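4.2 Reassignment of counter work

The Gerside office employed eight support staff when the study began. Part of each shift went to the shared coffee counter, where cups had to be returned, trays cleared and items left by office workers set aside. Before any equipment was installed, the project team rebuilt the counter in the Turnum simulator and reviewed arm movements there with the staff. Figure 1 gives one such view, with the gripper lowered beside a black bowl and the espresso machine in the foreground. Scissors and a knife share the counter with the cup and the tray, and staff asked early on who would remain responsible for sharp objects.

Figure 1. Simulated counter with robot arm, bowl and espresso machine.
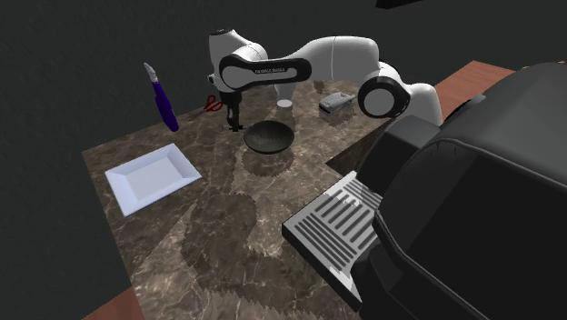

4.3 Changes in daily tasks

Under the plan adopted in February, the arm was to handle bowls, cups and trays. Knives and scissors stayed with the staff. Interviews show that this division was accepted in principle but was harder to apply during busy periods. Six of the eight employees reported that they now spent more time deciding what belonged on the counter than they had previously spent clearing it. In their view, the work had become lighter on the hands and more demanding of attention. The mixture of objects was central to this concern. A drinking glass, a stapler-like device and a flash drive may stand within the same reach, and each calls for a different decision.

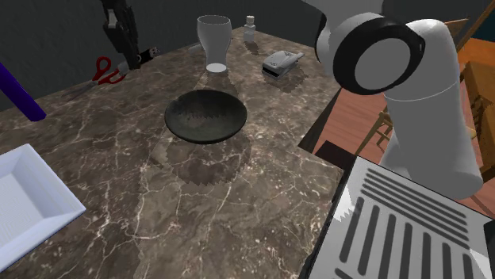 Supervisors at first treated these decisions as a minor part of the job and did not enter them in the shift record. Employees objected that the record then understated their work. A revised form, prepared with Siriwardena, added a line for items sorted by hand. It took some two minutes to complete at the end of a shift, and most employees considered this reasonable.

Personal property raised a separate question. Staff had long used their own judgment in returning lost items, and several regarded this contact with office workers as the most pleasant part of the day. Figure 2, a simulated close view of the gripper holding a flash drive, was used in group discussions of whether such items should be assigned to the arm at all.
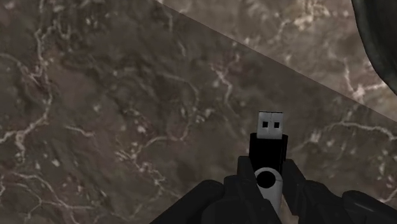

Rareck Papers on Work and Technology, Vol. 8, No. 2, p. 6

Figure 2. Flash drive held upright between the gripper fingers (simulation).

The groups did not reach a common position. Some participants were willing to let the arm move lost items to a tray, provided that a person returned them. Others wished to keep the entire task. Management adopted the first arrangement on a trial basis and agreed to review it with the staff before extending it to other floors.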